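Ticket: Demonstration station, hand-held gripper, visitor session
Project: Nornness open day
Reported by: Visitor program office
Handled by: Equipment support, Ornia building
Priority: Normal
Status: Closed, with one follow-up item

Reported problem

During the morning demonstration at station 4, the hand-held gripper failed to keep its hold on the sample objects. Visitors were invited to pick up a paper cup, move it across the table and set it down. The station host reported that the cup turned in the jaws on several attempts and slipped out on two of them. The host paused the activity at 10:40 and asked for support before the next group from Ghumman arrived.

The host also asked whether the table should be covered, as one visitor had remarked that the surface looked slippery.

First check, 10:55

Support opened the jaws fully over the table and examined both fingers, the linkage and the tabletop.
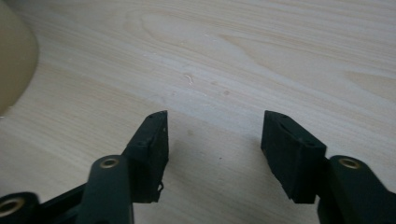 The linkage was the first suspect, as a similar complaint in July was traced to a loose pivot. Each joint was moved by hand through its full travel and no play was felt. The brass bushings were seated in the arms and were left as they were. Attention then turned to the fingertips, where a small frayed bit of material sticks out at the bottom of the left pad. The host had not noticed any damage when the station was set up. The tabletop carries a few small marks but was judged to have no part in the fault, and the request for a cover was declined.

Second check, 11:15

The gripper was closed on a test block and pulled with a hand scale. The hold gave way at 900 grams, which is below the level the station guide asks for. The screws in both mounting blocks were checked and tightened by a quarter turn. The test was then repeated with the same result. This ruled out the mounting blocks, and support recorded the cause as wear in the pad material.

The log for this gripper shows 34 sessions on the present set of pads. The guide calls for an inspection after every 10 sessions. The last two inspections were not entered, and it could not be established whether they were carried out. 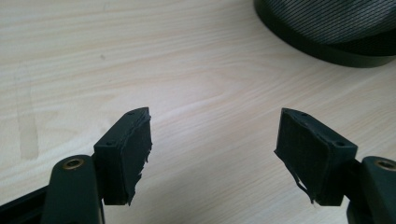 The station host was advised that the gripper could remain in use for light objects until the midday break. The paper cup was replaced with a foam cube from the Zillitz parts kit, and visitors were asked to close the handle slowly. The Ghumman group completed its visit on that basis with no further slips reported.

Repair, 12:20

Both pads were removed and the mounting faces were cleaned. A new pair was fitted from stock. The pull test was repeated and met the level given in the guide. The station returned to the full demonstration program for the afternoon, including the paper cup.

Follow-up

The visitor program office is asked to enter pad inspections in the station log before each open day. One spare pair remains in the Ornia store, and a reorder has been requested. This item stays open until delivery is confirmed.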